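Brostach Handling Trials: progress report to Kelmendi, January
Prepared by Sorin Kolev, Skosau site

1. Position at the end of the month

We had planned 1000 pick-and-place cycles on the two-arm station and completed 800. The shortfall comes from one fault on the left arm, which stopped work twice. The right arm ran without any trouble. Spending is within the agreed amount.

2. The fault

The task is to pick up a soft toy with the left arm and put it on a plate. In 13 cycles the left gripper went lower than its commanded height and pressed on the toy before closing. No one was hurt and no hardware was broken, but the force limit should have stopped the arm and did not.
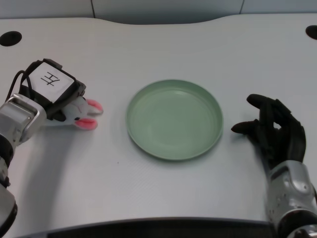 Left module over the toy rabbit, with the green plate at the centre of the table.

The logs show that the height offset was lost whenever the controller restarted after a pause. The arm then used the factory value, set for a shorter tool. The force limit was tied to the same settings file, so it went back to its default as well.

3. Action taken

The operator now re-enters the offset after each restart and a second person checks it before the arm is enabled. We have also reduced the downward speed for the last part of the approach.

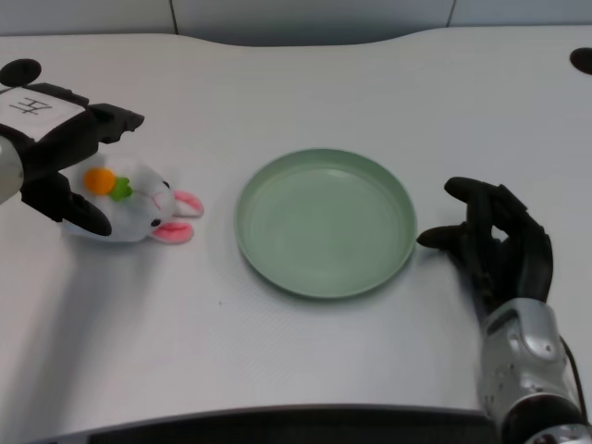
Clullex supplied a corrected settings file in the last week of the month. We ran 200 of the completed cycles with it, including several forced restarts, and the offset was kept each time. The manual check will stay until the force limit has been tested separately with a load cell.

4. Still open

The load cell test needs a mounting plate, which is on order. We do not yet know why the restart did not raise a warning on the operator screen. Clullex has the logs and has promised a written reply in February.

5. Request

We ask Kelmendi to agree to move the remaining cycles into February, at no extra cost. The date for the second task is unchanged.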